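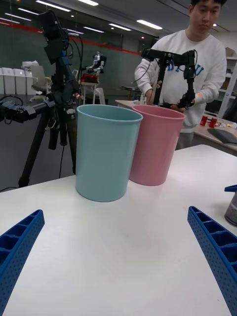

Olo Open Day Cups is a small set of demonstration recordings made during an open day at the Guerreiro laboratory. Visitors were invited to stand behind the table and follow a two-arm tabletop task while a member of the lab explained the control software. The props were kept to household objects that can be bought anywhere, chiefly a light blue cup and a pink cup standing upright on a white tabletop. The set contains 2787 clips, of which 1078 have been checked by hand. The remainder carry automatic labels only and should be treated as unverified.

Each clip is stored in its own folder, together with joint positions, gripper opening and a plain text instruction. Image streams are saved at 30 frames per second. Joint positions are written to a separate file and share a clock with the images. Folder names follow the order of recording and have no other meaning.

The instruction is one short sentence in English. Cups are referred to by colour. Drinks cans are called "can" whatever the brand, and "open can" is used where the tab has been pressed in.
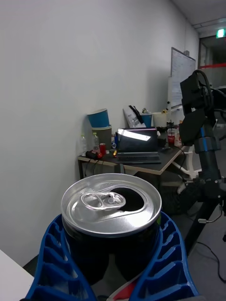 Objects and labels

The object list has three main classes: cup, can and bottle. Anything else on the table is labelled "other". Furniture and equipment in the background are not labelled, and drinks standing on a desk behind the work area do not count as task objects. A can held between the fingers is labelled "held" from the first frame in which both fingers touch it.

The metal lid reflects the ceiling lights strongly in some clips. Automatic labels for the can are less reliable there, and the "glare" flag is set when the checker noticed it. Pale cups against the white table gave a weaker outline than the red ones used in early trials. Users training a segmentation model may wish to raise the contrast first.
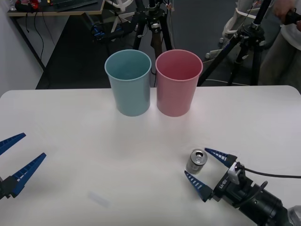

Erkow, March 2022

The open day ran in sessions of 15 minutes. A session started with both cups upright and side by side, and a can within reach of the right arm. Both grippers were opened before the first instruction was sent. The fixed view covers the tabletop and both sets of fingers, and is the better choice for judging the distance between objects. The wrist view is closer but loses the far side of an object during a grasp.

Interrupted sessions were kept. They are marked "partial" in the index and can be filtered out with one line in the loader settings.

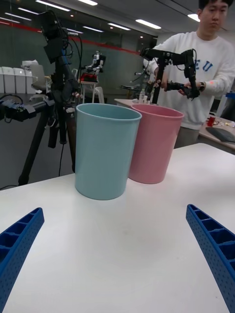
Wrist view, light blue and pink cups on the table, operator behind.

People and consent

Persons appear in the background of many clips. Those who could be recognised gave written consent. Clips without consent were deleted before the index was built, so there are gaps in the folder numbers.

Known problems

The wrist stream in some early folders starts a few frames after the joint file. An offset is given in the index and must be applied by the user. Floor cables and tripods appear in the wider views and may be confused with parts of an arm.

Licence and updates

Free for teaching and research use. Please cite the set as "Olo Open Day Cups, version 1". The loader is part of the Tekovby tools and is versioned separately. Corrected labels are planned for November.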